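Ticket 818: Meet scores from June not matching between the scoring tablet and the results page
Product: Hurix Meet Scoring
Status: Resolved
Opened by: Wirnia Gymnastics, meet desk

What's going on

Hi again! I run the scoring desk for our club meets, and I've got a weird one. We hosted our June intrasquad with no spectators, and all the vault and beam scores went in on the tablet the way they always do. The tablet shows the right totals. The public results page doesn't. On beam, six of our gymnasts are showing a score that's lower than what the judges gave them, and it's always off by the same amount in the same direction.

I only caught it when one of the moms emailed to ask why her kid dropped from second to fifth overnight. Fair question! I'd read the scores out loud at the end of the session and everybody went home happy, so you can imagine how that email felt.

What I tried first

I logged out and back in on the tablet, then hit Republish. The page refreshed (the little time stamp changed), but the beam scores stayed wrong. I did the same thing from my laptop in case the tablet was the trouble. Same result.

Then I exported the session to a spreadsheet and went down it line by line against the judges' paper slips. The export matches the slips. So the right numbers are in there somewhere — they just aren't the ones being shown.

I also tried it in a different browser, and on my phone with the wifi off. No change.

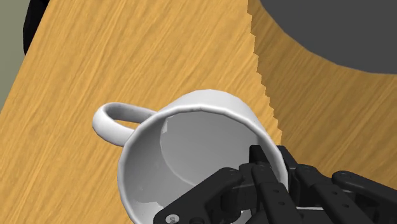 Your first reply, and what I did with it

You asked me to check the rule set attached to the session. I found it under Setup, then Levels. Vault, bars and floor were all on Kedura Club Rules, version 6. Beam was on version 6 too, but next to it there was a small gray tag that said "override." I don't remember adding any override, and the other desk login hasn't been used since winter.

I clicked the tag and it opened a box with a start value adjustment in it, switched on for one age group. All six of the gymnasts with wrong scores are in that age group. So I switched it off, saved, and republished.

Now it got worse, ha. The page came up with no beam scores at all for that group, and error 803 in a red bar across the top. I put the override back and the (wrong) scores came back too.

Your second reply

You said 803 means the published copy is locked to the old rule set and has to be cleared before it will take a new one. That made sense once I read it twice. For anyone else who lands on this ticket, I did it in this order:

1. Exported the session and saved a copy on my laptop.
2. Went to Publish, then History, and picked Unpublish.
3. Switched off the override in Levels and saved.
4. Waited until the sync icon went green. It took 18 minutes on our gym wifi, so don't panic.
5. Published again.

Beam came up right on the first try, and the all-around places moved back to what I'd read out. I checked all six against the paper slips and they match.

Still wondering

Where did the override come from? My best guess is that it rode along when I copied last season's Hettiarachchi Cup session to save myself some typing. We did use a start value adjustment at that one for the younger girls. If copying a session brings overrides with it, could there be a warning on the copy screen? I would have caught it right there.

Also, the tag is really easy to miss on the tablet. It's light gray on white and the text is tiny. A different color would help a lot.

Update, July 14, 2020

I made a test session by copying the cup one again, and yep, the override came right along with it. You've confirmed that's how it works for now and you've passed along the request for a warning. Thank you! I've emailed the families the corrected results. Okay to close this one — I'll open a new ticket if it happens on bars.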